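와이어 하네스 조작 데이터셋 데이터 카드

이 사이트는 서비스 제공을 위해 쿠키를 사용합니다. 계속 이용하시면 쿠키 사용에 동의하는 것으로 간주됩니다. [동의] [설정]

# Ballby 하네스 파지 데이터셋

최종 수정: 2025-02-20

## 개요

본 데이터셋은 Omcombe 공과대학 로봇 동아리 Na의 학생 프로젝트 결과물이며, Lornham 조립 경진대회의 유연물 조작 부문 참가를 위하여 구축되었다. 전선과 커넥터로 이루어진 소형 하네스를 2지 그리퍼로 파지하고 정렬하는 과제를 다룬다. 구성은 시연 에피소드 300건이며, 이 중 60건은 검증용으로 분리하였다. 대회 당일에 사용한 기록은 포함하지 않는다.

## 수집 절차

각 에피소드는 작업면 위에 하네스 한 점을 놓은 상태에서 시작한다. 조작자는 원격 조작 장치로 그리퍼를 대상 단자 위로 이동시킨 뒤 파지, 들어올림, 재배치를 차례로 수행한다. 시작 자세는 매회 변경하되, 전선을 인위적으로 매듭짓지 않는다. 파지에 실패한 에피소드도 삭제하지 않고 `result` 항목에 `fail`로 표기하였다.
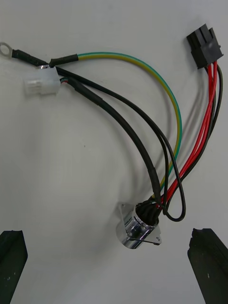

파지 대상의 분류는 전선이 아니라 말단 부품을 기준으로 한다. 전선은 서로 겹치는 구간이 많아 개별 라벨의 일관성을 확보하기 어려웠다. 라벨은 링 단자, 흰색 소형 커넥터, 검은색 다핀 커넥터, 원형 패널 커넥터의 네 종이다. 원형 패널 커넥터는 금속 표면에 주변이 비치므로 윤곽 라벨을 작성할 때 반사된 명암을 부품의 경계로 처리하지 않도록 한다. 사각 플랜지는 원통부와 동일한 개체로 본다. 녹색과 황색 줄무늬의 접지선은 크게 호를 그리며 다른 전선과 교차하는 경우가 있어, 별도의 `earth` 마스크를 부여하고 가려진 구간은 추정하여 잇지 않는다. 전선의 그림자는 모두 배경에 속한다.

## 파일 구성

- `episodes/`: 에피소드별 손목 카메라 영상 및 관절 상태
- `labels/`: 말단 부품 윤곽과 접지선 마스크
- `splits/`: 학습 및 검증 목록
- `meta.csv`: 에피소드 번호, 목표 단자, 결과, 비고

라벨이 부여된 정지 영상은 총 1000장이다. 검증 목록의 에피소드에서 추출한 영상은 학습에 사용하지 않아야 한다.

## 변경 사항

12월 배포본에서는 일부 에피소드의 그리퍼 개폐 값이 반대로 기록되어 있었다. 현재 판에서 이를 수정하였으며, 해당 배포본으로 학습한 모델은 재학습을 권고한다. `meta.csv`의 369행에 있던 중복 기록도 삭제하였다.

## 제한 사항

- 조명 조건이 단일하여 야간 또는 역광 환경에서의 성능은 평가되지 않았다.
- 커넥터의 체결 동작은 포함하지 않는다. 체결 과제는 동아리 내부에서 별도로 진행 중이다.
- 힘 센서 값은 일부 에피소드에서 누락되어 있으며, 빈 값은 0으로 대체하지 않았다.
- 전기적 도통 여부는 확인 대상이 아니므로 하네스의 품질 검사 용도로 사용할 수 없다.

## 이용 조건

교육 및 비영리 연구 목적의 이용을 허용한다. 결과를 발표할 경우 데이터셋 명칭과 판의 날짜를 함께 표기하여야 한다. 라벨 오류는 저장소의 이슈 항목에 에피소드 번호와 프레임 번호를 기재하여 제출한다.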